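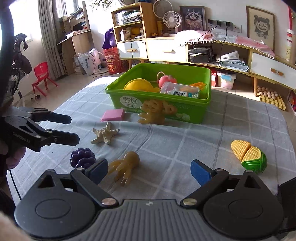

Two-handed sorting task for our club, one person keeps finishing before the other

Posted in Clubs and Classrooms, 4/18/24

grapes_of_math

Hi everybody! Long-time reader, first time asking for anything, so please be kind. I help run an after-school robotics club called Tromiro, and this spring the kids are doing a project where they collect their own demonstrations with hand-held grippers and then train a small policy on them. The photo at the top is from our sorting setup. We use squishy and plastic toys, things like a bunch of grapes, corn that comes apart into two pieces, an octopus, a starfish, and they all have to end up in the green box.

What we're struggling with is the two-gripper version. One student holds the left gripper and another holds the right, and they're supposed to share the work. In practice the faster kid clears everything on their own side, reaches across, and bumps the other gripper. We have 235 recordings so far and I'd guess a good chunk of them have a collision in there somewhere. The kids voted to keep them all (they worked hard on them, and I do understand!) but I have a feeling we're teaching the robot to be pushy.

My other question is about the tablecloth. It's a light blue-gray plaid and one of our parents wondered whether the pattern would confuse the camera. Should we start over on a plain table? We have until the end of May, and starting over would break some hearts.

Thank you so much in advance, and sorry this got long. I always mean to write three lines and then it's a page.

siltimell_shop

Welcome! What a fun project, and you've picked a good size of task for it. I've coached a high school team through something very much like this, so let me tell you what we did, and you can take whatever fits.

First, the bumping. I would not keep all the recordings. I know, I know. But the policy is going to copy what it sees, and it has no idea that the kids were annoyed with each other at the time. Sit down with them and watch the recordings together at double speed, and sort them into keep, trim and toss. Trim is for the ones where the first part is lovely and then somebody gets impatient. We let the kids do the judging themselves and they turned out to be much tougher than I would have been. It took us two meetings and a great deal of popcorn.

Then agree on some rules before you record any more. Ours went like this:

Each gripper has its own half of the table, and you don't cross over.
Anything in the middle belongs to the right hand, always.
Only one gripper goes into the box at a time. The other one waits, open, back at its starting spot.
Whoever finishes first goes back to the starting spot and stays there until the recording stops.

That last one matters more than you'd expect. Our kids used to wave the idle gripper around while they waited, and the trained arm did a sort of nervous dance at the end of every run. Very funny the first time.

Your octopus looks to me like it's right in the middle, so that's a good toy to practice the second rule with. Move it around between recordings too. If it starts in the same place every time, the arm will go to that place whether there's an octopus there or not.

As for the cloth, leave it alone! A pattern is fine. I'd be more careful about it sliding or bunching up when somebody grabs a toy low down. We taped ours along the underside of the table and that was the end of it. If you have the time, record 10 runs on a plain surface at the end and try the policy on both, and then the kids have a nice result for their poster whichever way it comes out.

One more thing, and then I'll let you go. Watch the clear and see-through toys. I can see a translucent octopus and another translucent yellow one leaning up against the box. Ours were harder for the arm than the solid ones, so you may want a few extra recordings of just those.

hlongwane_dad

just use one gripper. we had the same problem and gave up on two hands and the kids were happier. also toss the bad ones

plaid_is_fine

I agree with nearly everything siltimell_shop said, but I'd push back a little on tossing every recording that has a bump in it. If the two grippers touch lightly and both kids back off and carry on nicely, that's a recovery, and you do want a few of those. My group threw all of ours out the first year, and the arms had no clue what to do once they got near each other. They just sat there humming. We ended up keeping 29 recordings with a gentle bump and a good recovery, and the next round of training went a lot better. The ones to drop are where somebody shoves through and gets the toy anyway.

A couple of smaller things from our club that may or may not help you:

Have the pair swap sides every few recordings. Otherwise you get one very confident hand and one very shy one, and it shows.

Decide what counts as one toy. Your corn is in two pieces, and we had a long, rather heated discussion with the fourth graders about whether both halves had to go in for the run to be a success. Write it on the whiteboard so everybody is labeling the same way.

Have the pair talk out loud while they record. "I'm taking the starfish," "okay, I've got the sponge." It feels silly for a minute and then they can't stop doing it.

And please don't start over! You have plenty of material there. We were told at the beginning that we'd need 2000 recordings and we never came anywhere near that, and our arm still put away most of its toys on demo night with all the grandparents watching.

grapes_of_math

Oh, this is wonderful, thank you all! I read the rules out at tonight's meeting and they've already been copied onto a poster, with "the middle belongs to the right hand" in very large letters. We're going to do the keep, trim and toss session next time, with a fourth pile for good recoveries. The corn question took up the last part of the meeting and we've settled on both halves or it doesn't count. I'll come back and post how the see-through ones go once we've recorded some extras.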